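Speaker notes – Slotting and replenishment for small-parts stores
Afternoon session, 2:00 p.m. Room to be confirmed by Ivone Bezerra.

Slide 1. Title

Wait for the doors. Give name and site (Plernlow, spare parts). State scope: manual stores, small components, fewer than 1,000 stock codes. Pallet storage is out of scope. So is cold storage. Questions at the end except for units and definitions, which can be asked at any point.

Slide 2. Terms

Slot: one addressable position that holds one stock code. A bin with two codes in it is two slots or it is an error.

Pick face: the slot a picker takes from. Reserve: anything behind it or above it that refills the pick face.

Slotting: the decision about which code goes in which slot. Replenishment: the movement of stock from reserve to pick face. The two are usually run by different people and they use different data. Most of this talk is about the gap between them.

Slide 3. The starting position at Plernlow

802 active codes. All of them were slotted in part number order. Part numbers were issued in order of first purchase, so the layout recorded the purchasing history of the site and nothing else. Fast codes were spread over every bay. The most requested fastener kit was on a top shelf and needed a step.

Do not read the whole table. Point to the column for picks per week and move on.

Slide 4. Pick frequency against volume

Two measures are commonly confused. Pick frequency is the number of visits to a slot. Volume is the quantity taken. A code with one visit a week for 200 pieces is a slow code for walking purposes and a heavy code for replenishment purposes.

Slot by visits. Size the bin by volume. Halina Dudek will probably object that weight should come first. For items above the site's handling limit she is right, and those go at waist height regardless of frequency. Give her the point and continue.

Slide 5. The golden zone

Between knee and shoulder. Everyone in the room knows the term, so keep this short. The part worth saying is that the zone is finite, and a bay filled with medium-speed codes at waist height has no room left when a new fast code arrives. We leave one slot per bay open. Purchasing will try to fill it. Decline.

Slide 6. Bin size

The old rule was one bin size for the whole store. It simplifies ordering bins and complicates everything else. Large bins for small parts hide the level: a picker looking in from the front sees a dark bottom and cannot tell 13 pieces from none. Small bins for large parts overflow into the next slot and produce miscounts on both codes.

Current rule: the reorder quantity plus the safety stock fills the bin to two thirds. If it does not, change the bin.

Shallow containers for parts that are picked with the fingers. Deep containers for parts that are scooped. Small parts that roll need a lip.

Slide 7. Two-bin replenishment

Front bin in use, back bin full. When the front bin is empty it goes to the collection point, and the back bin moves forward. The empty bin is the order. No form.

Failure modes, in order of how often we met them:
– Picker takes from the back bin while the front one still has stock. Both run down together and the signal arrives late.
– Empty bin is left on the shelf. No signal at all.
– Label is on the shelf edge only. The bin reaches purchasing with no identity. Label both.
– Bin quantity was set once and never reviewed. Demand changed in September and the quantity did not.

The second one accounts for most stockouts. Tainá Miranda moved the collection point to the exit side of the aisle, where pickers pass it anyway. Returns improved in the first week. Say "improved" only. The measurement period was too short for a figure.

Slide 8. Labels and addresses

Address format is bay, level, slot. Levels count from the floor up, so that a level added on top does not renumber the rest. The Batista site counted from the top down and had to relabel every bay after an extension.

Print the address larger than the description. The picker searches by address and confirms by description.

Slide 9. Sightlines

Open shelving, two levels, low enough to see over. Main argument: level checks can be done while walking. Second argument: a misplaced container stands out against a clear surface.

A light or saturated shelf color helps with dark containers. It does nothing for clear ones. Leave both pictures up for the length of this slide.

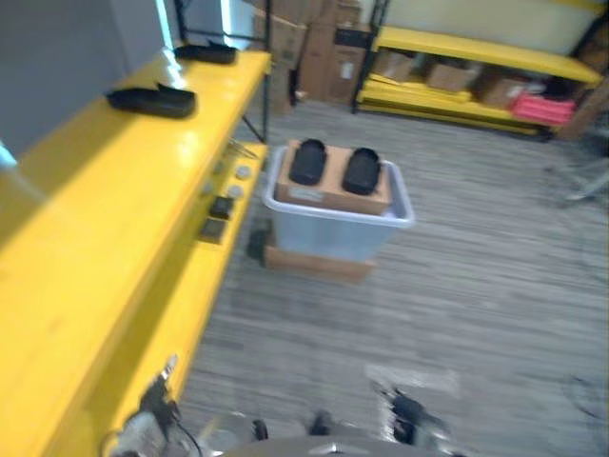

Yellow shelving, black items on the upper level, small parts on the lower

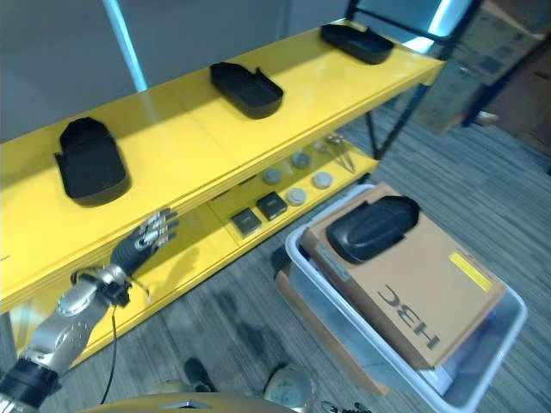
Cost of low shelving is floor area. At Plernlow the conversion of the fast codes took more floor than the tall bays it replaced, and the slow codes stayed in tall bays to pay for it. Annelies De Graaf has the floor plan if anybody asks. The tall bays are still in part number order. It does not matter for codes picked twice a year.

Slide 10. Review interval

Reslotting everything is expensive and is rarely needed. We run a report each quarter that lists codes whose visit rank has moved by more than one zone. The list is short enough to handle on a Sunday, with the store closed and two people on shift.

Rules for the move:
– Move the stock and the record in the same step. Never batch the records for later.
– Count at the move. It is a free cycle count.
– Leave a card in the old slot for one month with the new address on it.

Pin-yu Chow wrote the report and it runs on the Holtura export. Other systems will need the visit count built from the pick lines. If the system stores only quantity per day, the visit count cannot be recovered, and the first job is to start logging lines.

Slide 11. What we would change

We ordered bins before the visit data was clean. Part of the order was the wrong size and is now used for returns. Clean the data first, for one full quarter.

We also trained the day shift and assumed the night shift would be briefed at handover. It was not. For two weeks the two-bin rule applied until the end of the afternoon.

Slide 12. Questions

Likely: does this work with barcode scanning. Yes, the scan replaces the bin as the signal, but keep the physical rule during the changeover.

Likely: kits. Slot the finished kit as its own code. Components stay in their own slots.

Less likely: comparison with the Jorari carousel. We had it on trial only. Refer to Ivone, who has the notes.

Handout is the address format and the bin size rule on one sheet. Leave the stack by the door.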